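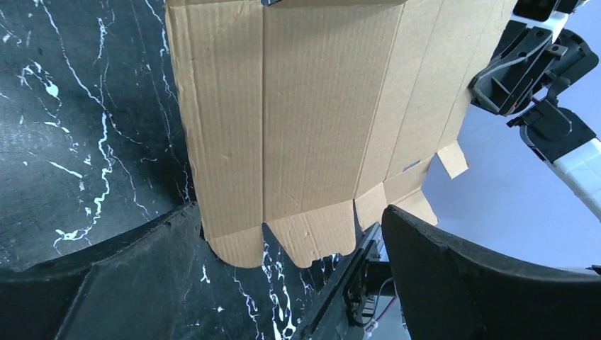

Greiferansicht, Kartonzuschnitt vor dem Falten, zweiter Arm rechts oben

Prüfliste Faltzelle, gemeinsame Werkstatt
Prüfer: Jenő Hajdu. Gegengelesen: Margit Simon
Gilt für beide Arme, Tischplatz mit schwarzer Marmorplatte
Bewertung: i. O. / Mangel / offen

1. Befestigung und Standplatz

1.1 Sockelklemmen beider Arme fest, kein Spiel von Hand spürbar: i. O.

1.2 Tischplatte frei von Werkzeug und Kleinteilen: i. O.
Kommentar: Dunkle Schrauben sieht man auf der Platte schlecht. Vor dem Start mit der flachen Hand drüberwischen.

1.3 Bodenmarkierung vollständig: Mangel
Kommentar: An der Fensterseite löst sich das Klebeband. Imre Sárközi klebt neu, bis dahin steht dort die Kette.

2. Not-Halt und Versorgung

2.1 Not-Halt am Tisch, beide Arme stoppen: i. O.

2.2 Not-Halt an der Tür, beide Arme stoppen: i. O.
Kommentar: Der Taster klemmt beim Entriegeln. Funktion nicht beeinträchtigt, Ersatz liegt im Schrank.

2.3 Netzteil, Inventarnummer 3392, Zugentlastung: i. O.

2.4 Netzteil, Inventarnummer 3496, Zugentlastung: Mangel
Kommentar: Schelle war lose, nachgezogen. Beim nächsten Termin noch einmal ansehen.

3. Greifer und Leitungen

3.1 Fingerschalen ohne Risse: i. O.
Kommentar: Die mattschwarzen Schalen sind verschrammt. Das ist Abrieb, kein Austausch nötig.

3.2 Schrauben an der Schiene zwischen den Fingern: i. O.

3.3 Leitungsführung im Greifer: offen
Kommentar: Die dünne rote Ader liegt in einer Schlaufe zwischen den dunklen Kabeln. Bei ganz geschlossenen Fingern prüfen, ob sie frei bleibt. Nur stromlos hineingreifen.

3.4 Kabel am Gelenk des zweiten Arms: i. O.
Kommentar: Durchgang über den ganzen Drehbereich gemacht, langsam, zweimal. Ilona Lengyel stand am Not-Halt.

4. Werkstück

4.1 Zuschnitt ohne Klammern und Fremdkörper: offen

4.2 Laschen am unteren Rand: Mangel
Kommentar: Die breite mittlere Lasche hat eine ungleichmäßige Kante, wie ausgerissen. Solche Zuschnitte nur für Greifversuche nehmen - für den Faltablauf aussortieren.

4.3 Aufkleber oder Klebebandreste: Mangel
Kommentar: Hellblaues Stück rechts unten, knapp über den Laschen. Vor dem Faltablauf abziehen.

5. Betrieb

5.1 Geschwindigkeit im Einrichtbetrieb auf 400 begrenzt (Einheit wie in der Steuerung): i. O.

5.2 Beide Arme gleichzeitig am Werkstück: offen
Kommentar: Programm 49 hat keine Wartebedingung zwischen Greifen und Nachfassen. Bis Jenő das ergänzt hat, läuft es nur im Einzelschritt.

5.3 Aufsicht: zweite Person im Raum, Hand am Taster: i. O.

Ergebnis: Einrichtbetrieb freigegeben, Automatikbetrieb gesperrt. Offen sind 3.3 und 5.2. Nachprüfung im Mai, Margit bringt den Schlüssel für den Schaltschrank mit.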